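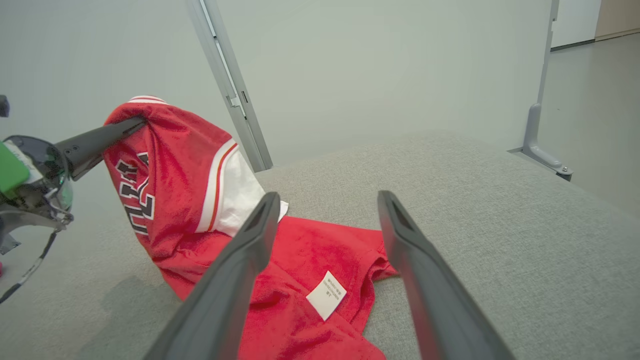

Raudsepp Jersey Resale Prices – README

Last updated November 2, 2021

What it is

A table of 3386 resale listings for basketball jerseys, taken from two secondhand marketplaces, Vorno and Skudeo. One row per listing. It was put together to check a claim that gets repeated on collector forums, namely that a used jersey holds its value better than a used pair of sneakers. I doubted the claim when I started and I still doubt it, but the data is too thin to settle the matter and I would ask people to stop citing it as if it did.

Files

listings.csv – the full table
sellers.csv – seller ids, scrambled, with the number of listings for each
notes.txt – odd cases and how they were coded

Columns

listing_id
site (vorno or skudeo)
asking_price, in US dollars
sold_price, blank if the listing never closed
size, as typed by the seller
condition, as typed by the seller
stitched (yes, no, unclear)
days_listed
relisted (yes or no)

There are 14 columns in the raw file. The ones not shown above are leftovers from the export and are mostly blank. Leave them alone or drop them.

Where the numbers are weak

Asking prices are wishes. A seller can ask for anything, and many do. Use sold_price if you want to say anything about value, and expect to lose a lot of rows when you do.

Condition is close to useless. "Excellent" on Vorno covers jerseys with cracked lettering, and "worn once" shows up far more often than I am willing to believe. I kept the sellers' words and did not build a scale out of them. An earlier version had a 6-point score. It looked scientific and meant very little, so it was removed in January.

Skudeo reports the sold price before any refund. A jersey that was sold, sent back as a fake and sold again can appear twice at full price. I caught some of these by hand. I have no good reason to think I caught most of them.

The stitched column depends on what the seller says. Plenty of sellers don't know the difference between sewn numbers and heat-pressed ones, and others know very well and say nothing.

About the Patness price guide

People ask why the table isn't matched to the Patness guide. The guide does not say where its prices come from. Until it does, I see no point in treating it as a yardstick – it may be right, but there is no way to check.

What not to use it for

Don't price a single jersey with it. Don't use it to spot fakes. Don't compare the sites on average price without splitting by size first, as youth sizes turn up mainly on Vorno and drag its figures down.

Changes

Version 2 drops the condition score, fixes the swapped dates in days_listed and adds the relisted column. Corrections are welcome if they come with a listing_id.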